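Wainwright Heated Drying Rack: Three Months In

Reviewed by Jade Mottram

Rating: 3 out of 5

I bought the Wainwright in December, when the radiators in our apartment were covered in socks and the bathroom smelled like a gym bag. We don't have a dryer. The building in Arnville has two coin machines in the basement, and one of them has had a note taped to it for as long as I've lived there. A heated rack seemed like a fair compromise between paying for every load and waiting until the next day for jeans.

The rack comes flat in a long box with the legs already attached. Setup amounts to unfolding the two wings and clicking a brace into place on each side. The braces are stiff when new. I pinched a finger the first time and have been more careful since. They loosened up after a couple of weeks and now close with one hand.

Heat comes from the bars themselves. There is one switch on the cord, on or off, and no thermostat. The bars take 30 minutes to get properly warm and then stay at the same level until you turn the rack off. They never get too hot to hold. If you are expecting something like a dryer, this is much slower. Think of it as a clothesline that happens to be warm.

Thin things do well. T-shirts, pillowcases and dish towels hung in a single layer in the evening are ready by the time I go to bed. Work shirts take a bit longer at the collar and cuffs. Jeans and sweatshirts need the whole night, and I turn them once before I go to sleep, which gets the waistband and pockets done. Bath towels are the weak spot. Folded over a bar, they dry where they touch the metal and stay clammy in the fold.

The fix for most of this is in how you hang things. My neighbor Verena Pfister has owned the same rack longer than I have, and she told me to stop draping and start spreading. Take each piece by two corners, give it a hard shake, and lay it across as many bars as it will cover. Anything bunched up stays damp in the bunch. It adds a few minutes to the job, and it made more difference than anything else I tried.

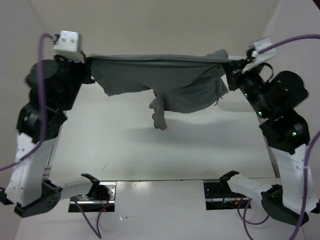
The other thing that helps is a cover. Wainwright sells one separately, a zip-up tent that goes over the whole rack, and I think it should be in the box. I used a flat bed sheet for the first month and it did most of the same work. You drape it over the top, let it hang to the floor, and the warm air stays in. With the sheet on, the towels finally dried overnight. I did end up buying the real cover for 40 dollars, mostly so I could have my sheet back. The zipper is decent. The fabric picks up lint and cat hair.

Space is going to be the deciding point for a lot of people. Fully open, the rack fills the gap between my couch and the window, and I have to walk sideways to get to the balcony door. With one wing down it fits in the hallway, but then you lose the best bars for shirts. Folded up, it slides behind the bedroom door. The feet have rubber caps that left gray marks on the floor. They wiped off with a damp cloth.

The cord is too short. It comes out of the left side near the bottom, so if your outlet is on the right you have to turn the whole rack around. The manual says not to use an extension cord. Measure before you decide where it will live.

I was worried about the electric bill. My January bill went up, but so did the heating, so I can't give a clean answer. What I can say is that I stopped using the basement machine completely, and I no longer keep a jar of quarters by the door.

Moisture is worth mentioning. The water in your laundry has to go somewhere, and in a small room it goes onto the windows. I crack one open an inch when the rack is running. Before I started doing that, the sill was wet every morning.

I also looked at the Ornow, which has a timer and costs more. Gareth Gosling at the hardware store in Bodville had one on display and let me fold and unfold it. The hinges felt better and the bars are set farther apart, so sweaters would have more room. I didn't buy it because it is wider when folded and won't go behind my door. If I had a laundry room, I would probably have picked that one for the timer.

Good: light enough to carry with one arm, easy to fold once the braces loosen, gentle on knits, quiet.

Not so good: short cord, no timer, cover sold separately, slow with towels.

I'd buy it again for this apartment, on sale, with the cover. For a family doing a load every day it is too small. It holds one medium load if you hang things properly, and the second load has to wait its turn.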